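Gripper trials at Norkwood: soft items

We spent Monday comparing two sets of fingers on cloth, the Clorkana pair and the older Matano pair. Both ran on the same arm with the same wrist camera.

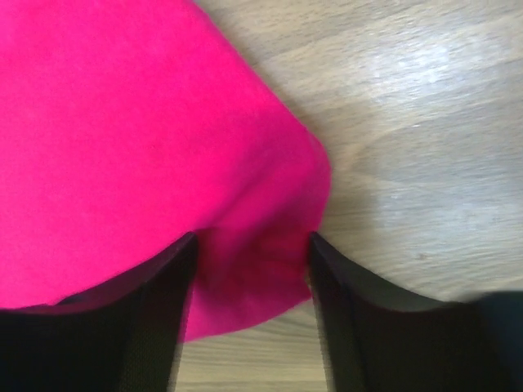

Öberg wrote back that cloth is the wrong place to start, and that finger tips should be judged on card and thin film first.
We may do that next. Cloth is what the line handles, so it stays in the test.

Fingertips at the gathered part of a plain pink cloth, on the wood-grain top. The glare at upper right is a nuisance for the camera – we plan to move the lamp.

Each set gets 20 picks per cloth. Closing force is set at 800 on the controller scale for both.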